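Drying Rack Layout - Project Report
January
By the Jumance project group

Our project looked at how to set up a small dish drying area on a table that has no sink next to it. We wanted the cups within easy reach and enough of the table left for other work. We tested two rack positions, with three rounds of loading in each.

The table has a light wood-grain top. 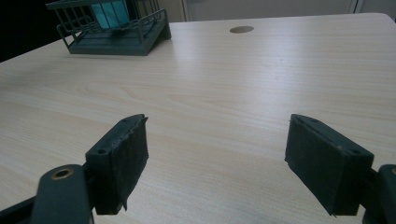
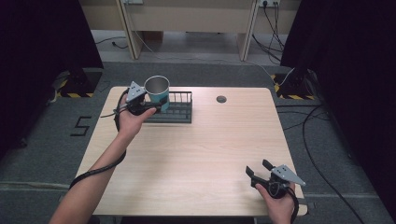
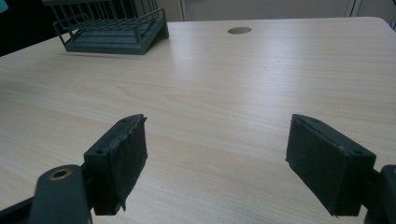
Skiritz thought we should have tried plates as well, since cups are the easy part and a rack that suits them can still be a bad fit for a dinner plate. We agree, but we ran out of time.

The back-left position was better for cups. With the rack near the front edge we kept reaching over it - this slowed down every round. We did not test a drip tray. Five cups was the most we loaded in one round, so the results may not hold for a full rack.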